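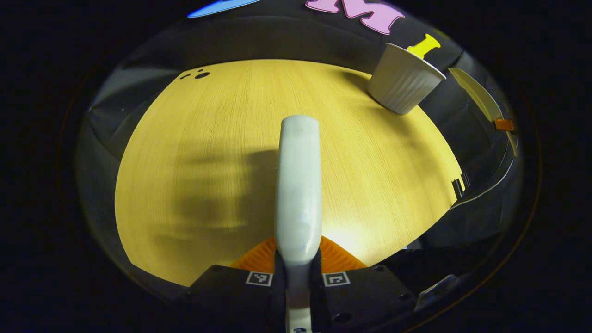

Light wood tabletop and pale grey handle-like object.

Progress report to Mellance, September

Trarov is our puzzle game for phones, set in a seaside town in 1997. The Android build now runs from the title menu to the end of chapter two. Testers logged 669 faults this quarter and 71 are still open, mostly save errors and grey screens on older handsets.

Ezzat has delivered the music. Colour-blind mode slipped and will go into the next build. We ask that the second payment be released on the agreed terms.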